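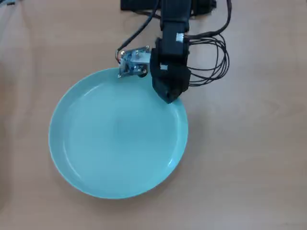 The turquoise plate, on the light table.

Threads > Home and table > Kausar Butt

Kausar Butt
I have been looking for one good everyday plate since March, and I want to write down what I learned, because several people asked me after the last thread. It will be a few posts.

Kausar Butt
First, the color. On the Molside page it was called "lagoon" and I expected something much darker. On my screen it was almost blue. On the table it is a pale turquoise, and I like it more than the picture in the shop.

Kausar Butt
I paid 897 rupees for it. My sister thinks this is too much for one plate without any pattern. For me the missing pattern is the reason to buy it. The old set had brown leaves all over, and rice with lentils looked lost on it.

Kausar Butt
A small warning about names. Firalen also has a "lagoon", and it is a different color, more gray. If you want to match two plates, please compare them in daylight before you pay. I returned one Firalen bowl and the postage was 203, which I did not get back.

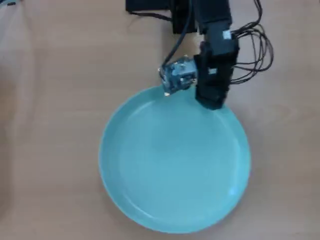 Round, plain, with a raised rim.

Kausar Butt
Sadia Minhas asked me if the rim is useful or only for looks. It is useful! With a completely flat plate my daal goes where it wants. With a raised rim I can carry the plate to the other room and talk at the same time.

Kausar Butt
The flat part inside is wide, so one roti can lie open on it. I did not think about this when I ordered. With the leaf plates I always had to fold the roti or keep it on a napkin.

Kausar Butt
About shine: the surface catches the light, and every fingerprint shows when you look from the side. I wipe it with a dry cotton cloth after washing and it is fine. Paper towel leaves little hairs, at least the kind I buy.

Kausar Butt
Somebody asked for the table also. It is from Pekmont, second-hand, and I rub it with oil two times a year. Before, I had a dark tablecloth on it and every plate looked heavy. Now I leave the wood without cloth and the turquoise looks fresh – a little like a swimming pool in summer.

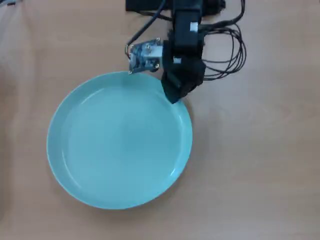 Kausar Butt
So the question is if I buy more. I live with my mother and two nephews, so we are four, and for guests we borrow from downstairs anyway. I think I will order three more of the same and keep the leaf plates for the balcony.

Kausar Butt
Sadia says I should wait for the Palamarchuk sale, they have a similar shape in cream. I looked at it. The rim is lower and the cream is nice, but on a light wooden table I am afraid it will disappear.

Kausar Butt
One thing I still don't know is how it will look after a year of turmeric. My white bowls became yellow in some 84 days, my mother noted it on the calendar. If you have a turquoise plate older than mine, please write to me how it is doing.

More from Kausar Butt
Which cloth for drying glasses
The leaf plates, a long goodbye
Oiling a second-hand table, part 2
Small bowls for chutney

Contact | © Kausar Butt | Back to top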